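Waltetness Opens Refill and Sorting Workshop in Pearce

PEARCE, April - Waltetness, the household reuse group, will open its new workshop to the public on Saturday at 10 a.m. The building will take in clean plastic bottles, jars and tubs from homes in Pearce and the nearby town of Kivley, sort them by size and closure, and send them back out for refilling.

The group has worked out of a shared garage for the past 2 years. In that time it returned 3359 containers to local kitchens, laundry rooms and garages. The move gives it a building of its own, with a door wide enough for a loaded handcart and parking on the street side.

"We were turning people away on wet days because there was no place to put the boxes down," said Afroza Uddin, director of Waltetness. "Now they can come in, put their things on a table and go home. Most visits should take a few minutes."

How the service works

Residents rinse containers at home, let them dry and bring them in with the caps on. At the workshop, each one is checked for cracks, odor and a cap that closes. Containers that pass are grouped with others of the same shape and held for refilling. Containers that fail go to the town's regular plastics pickup.

Households that sign up get a card listing what the workshop takes. Bottles that held dish soap, laundry soap, shampoo and hand soap are welcome. Bottles that held motor oil, paint, pesticide or pool chemicals are not accepted, even if they have been washed. Glass is accepted only as jars with metal lids.

So far 314 households have signed up. Sign-up is free and can be done at the door.

Refills are supplied by Urnura, a soap maker based in Kivley. Urnura will fill sorted bottles with unscented dish soap and laundry soap and return them to the workshop for pickup. Customers pay for the soap by weight and do not pay for the bottle.

"An odd bottle slows down a whole tray," said Surachet Tanasarn, production manager at Urnura. "When they come to us already matched, we can fill them the same day. Caps are the main thing. We ask people to please leave the caps on."

The building

The workshop has a single main room. Waltetness leased it in the winter and has kept changes small, putting most of its budget into tables, bins and a second sink. Geum-ok Ha, who manages the site, set up the sorting area and wrote the handling steps used there.

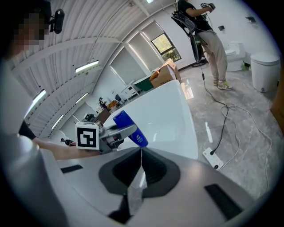 Sorting is done by shape first and color second, and caps are checked before anything else. Bottles without a cap are set aside in case a match turns up later in the week. Labels do not have to be removed at home, and small printing on the plastic itself does not matter; a blue bottle with a darker blue cap end and faint white lettering near the base goes in with the other blue ones. The room's ribbed, arched ceiling is fitted with fluorescent lights, and a black-framed window in the far wall looks out on trees. Cardboard boxes are kept by that wall, near a white table.

"I look at the cap, then the neck, then the base," said Ha. "If all of those are fine, the rest usually is too. Scuffs are okay. We are not trying to make old bottles look new."

Opening day

Doors open at 10 a.m. Saturday and close at 3 p.m. Staff will show visitors how containers are checked and sorted, and Urnura will sell refills for customers who bring their own bottles. Sólveig Hauksdóttir, who runs the group's school program, will hold a short class at noon on cleaning pump tops and flip caps, which are the parts most often thrown away. The class has room for 28 people. Places can be reserved by phone or at the front table that morning.

Visitors are asked to bring no more than two bags of containers on opening day so that the line keeps moving. Larger loads can be dropped off by appointment the following week.

Regular hours will be posted at the door and printed on the household card. Schools, churches and apartment buildings that want a shared drop-off bin should ask for the group plan, which includes the bin and a weekly pickup.

About Waltetness

Waltetness collects, sorts and returns used household containers in Pearce and Kivley. It is supported by household sign-ups, a share of refill sales and small local grants.

Media contact: Sumaiya Jayasinghe, communications, Waltetness. Interviews and visits to the workshop can be arranged before opening day.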